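We'd been meaning to do the Nostitz open day for years, and in August 2025 we finally got ourselves organised, packed the tent and went. If you don't know it, Nostitz is the big wooded park up behind the reservoir, and once a year they throw open all the bits you can't normally get into: the ranger station, the old quarry tramway, the upper cave. You just turn up and pay at the gate.

We stayed at the Leitner campsite, down by the water. Pitch 23, right at the end of the row, which I'd recommend if you like a quiet night and don't mind a walk to the showers. It cost us £14 a night with the car, and the showers were free and properly hot. The ground is hard, though! I bent three pegs on the first evening and ended up borrowing a mallet from the people next door, who had clearly been before.

The open day starts at ten, but get there earlier if you want a cave slot. They only take 12 people at a time and the list fills up while everyone is still queuing for coffee. We got on the second group. It's 298 steps up to the entrance (there's a sign at the bottom warning you) and there is one bench, about two thirds of the way up, which was very much occupied when we reached it. Once inside it's cool and a bit drippy, so take a jumper even if it's baking outside. The guide was lovely and let us hang back at the end to look at the long chamber without the torches on. Pitch black — I couldn't see my own hand.

After that we had a wander down to the visitor centre for lunch. The café does a decent cheese and onion pasty and a very good lemon drizzle, and there are picnic tables round the back if you've brought your own.
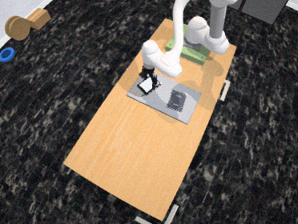

*A white robotic arm with a black two-fingered gripper, over a long wooden table.*

In the afternoon we did the Listar trail, the one with the yellow markers. The leaflet says two hours and it took us nearly three, but we stopped a lot. The first half is all beech wood and very easy going, then you come out on the ridge and suddenly there's the whole reservoir underneath you. We sat on the wall there and finished the cake. The way down is steeper than it looks on the map and I was glad of my boots. My other half did it in trainers and complained the whole way.

I'd skip the tramway unless you've got small children with you. The ride is short, the queue isn't, and you can walk alongside the same stretch of track for nothing. The ranger station was much better than I expected, especially the wall of old maps and the radio room, and they'll sell you a day permit for the canoes while you're there.

We didn't get as far as Gruvness, which is the little beach on the far shore. The last boat back goes at half past four and we missed it by a mile. People at the campsite said the swimming is good but stony, so bring something for your feet.

A few practical bits. Parking at the main gate was full by eleven, but the overflow field is only a short walk away. Dogs are fine everywhere except the cave. There's no phone signal past the second car park, and the card machine at the café kept dropping out, so have some cash on you. They run a smaller winter open day in January too, with the cave shut but the ridge path open if the weather's kind. We've pencilled it in, minus the tent.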